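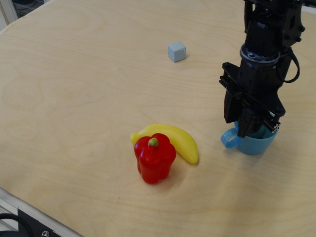 Leave the cable loose

My opinion is simple: most faults on a small robot cell begin at the wrist, and they begin with the person who wanted it to look tidy.

I look after one such cell at Namstead. It is a black arm over a light wooden table, and it practises on household things, a mug, a plastic banana, a red toy pepper. Visitors see the cable looping out beside the wrist and tell me I should tie it down. I used to agree with them. In March we tied it with two clips, very neat, and after 2292 cycles the gripper began to lose its signal whenever the wrist turned fully. The conductor had broken inside a jacket that looked perfect. We lost four days.

Now the loop stays. When I fit a new cable I turn the wrist slowly by hand to both ends of its travel, with the power off, and only then do I fix the clamp. The Fultevum manual gives this check one line. In my view it deserves a full page.

I would say the same about the bolts. They are open to the eye and to the hex key, and I prefer that. Trustel offered us a moulded cover in a nice grey colour. I refused it — a cover hides a loose bolt as well as it hides dust.

Some colleagues on the Mathias line find my way old-fashioned. They may be right about their own machines, which are closed and run without a person beside them. Ours is opened every week, and I want to see what I am looking after.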